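Plallard Building Users' Forum
Shared Spaces > Level 2 meeting room
Topic: Plants on the meeting table

Drestard_Facilities
Posted October 17, 2022
Members are asked to comment on whether potted plants may remain on the table in the Level 2 meeting room. The present guideline requires that tables be cleared at the end of each booking. Replies will be considered before the guideline is revised.

cakmont_tenant84
Our office supports keeping them. The room receives good daylight and a flowering plant does no harm to anyone's meeting.
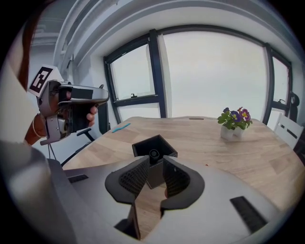
Level 2 meeting room, table with potted plant, window side.

hồ_level3
I must respectfully disagree. The table is light wood and water marks are difficult to remove. Refinishing the table in the Level 3 room was quoted at $1329. I would ask that plants be kept off the table entirely.

cakmont_tenant84
A saucer would address that concern. They are available for under $20.

bookings_desk
A saucer does not settle who waters the plant over long weekends. The previous one was left dry through most of February and had to be discarded.

hồ_level3
Agreed. I would also note that chairs continue to be moved in from other rooms and should be returned to them.

Drestard_Facilities
Chairs are covered under a separate topic. Please keep replies here to the matter of plants.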